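Wool blanket into tote bags — will it fray to bits??

Frida Eskildsen

Picked up an old wool blanket at the op shop, grey check, one moth hole near the corner, otherwise good. Want to turn it into tote bags for the school fete in March. Thinking 4 bags out of it if I'm careful with the layout. Problem is I cut a test square last night and the edge started shedding straight away, fluff all through the kitchen. Do I need to felt it first? Or just zigzag the edges and hope? I have a basic Flarnel machine, no overlocker. Also no idea what to do for handles. The blanket fabric is too thick folded over, tried it, needle just sat there and groaned.

Don't want to spend much on it, blanket was cheap and thats the whole point. Any help appreciated, have already watched too many videos and they all say something diffrent.

Dridavus

Felt it first. Hot wash, a bit of detergent, chuck a couple of tennis balls or old jeans in with it, then tumble dry on hot. Front loader is fine but might need two goes. It will shrink, mine went from 200 cm long to a fair bit under, so don't cut anything until after. Measure again once it's dry and do your layout then. Once it's properly felted you can cut it and leave the edges raw if you like that look.

Check the label though. If it says machine washable or superwash it won't felt much, and if it's part acrylic you'll be there all day for nothing. Snip a bit off the corner with the moth hole and hold a match to a few threads over the sink — wool smells like burnt hair and goes to crumbly ash, acrylic melts into a hard bead.

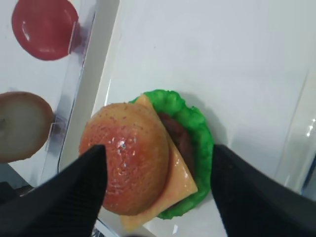
Should the bag be lined if the wool is already felted?

Depends what's going in it. For library books or knitting I'd leave it. For groceries or anything with keys and pens, line it, because felted wool stretches in the bottom corners and a plain cotton lining takes the weight. Old sheet is fine. Cut the lining a touch smaller than the bag so it doesn't sag and bunch.

Handles — don't use the blanket. Cotton webbing, or old leather belts. Belts look great with check. Cut the buckle end off, punch two holes each end and rivet, or stitch by hand with waxed thread. Put a scrap of something firm behind the wool where the handle joins or it'll pull a hole in it eventualy.

Machine: jeans needle, size 100, long stitch, go slow. Lengthen it to 3.5 or 4. Walking foot if you can borrow one. Turn the handwheel yourself over the lumpy bits at the side seams.

Xie

just zigzag it. I did six cushion covers out of blankets, never felted a single one, still going. clean the fluff out of the bobbin area after tho, it packs in there and the tension goes weird

Comments (4)

brornico: Felting in a shared laundry is how you make enemies. Clean the lint filter!!

Frida Eskildsen: Did the match thing, definitely burnt hair. Going in the wash tonight. Thanks both

plumstitch: 2nd the belts. Op shop near me has a whole bin of them

Xie: post a pic when they're done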